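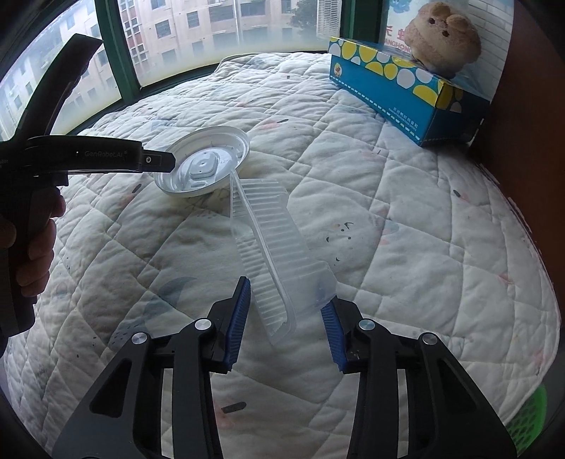

Couples' advice line in Ziltodport gets its funding after all

I've been going on about the Ziltodport relationship advice line for months, so you can imagine how pleased I was to hear the news this week. It's staying open! The town council has agreed to pay for another year, and the evening sessions that were dropped in the spring are coming back in February.

If you've never come across it, the line is run by Zirnen, the small counselling charity above the chemist's in Vuorinen Street. You ring up, you get a trained counsellor, and you can talk about whatever is going wrong at home. Rows about money, a new baby, not having touched each other since the summer before last — they've heard it all. You don't have to give your name and you don't both have to be on the phone (most people aren't, I'm told).

Zirnen says it took 3,608 calls in the past year, up by 261 on the year before. I had expected affairs to be the main worry, but the charity tells me that far more callers want to talk about simply having drifted apart. A lot of them have been married for 20 years or more and have never said any of it out loud to anyone. I found that a bit sad, and then I went home and asked my husband to turn the telly off.

The money will cover the phone line and four counsellors, who'll share the evening shifts between them. Face-to-face appointments are going up too, with 100 free places set aside for couples who can't afford the usual fee. You'll be able to book those from the new year, either by ringing or by calling in at the office, though do ring first if you need the lift as it has been out of order on and off.

There's one change I'm less keen on. The Itden drop-in, which used to run in the library there, isn't coming back. Zirnen says hardly any couples used it, and I can see why you might not want to discuss your sex life within earshot of the large print section, but it does leave people on that side of the river with a long bus ride. I asked whether a different room had been looked at and was told it was "under discussion". I'll keep asking.

The line will be closed over Christmas itself and opens again on 2 January, which the charity says is usually one of its busiest mornings. All those relatives, I suppose — and all that time in one house.

Posted December 2001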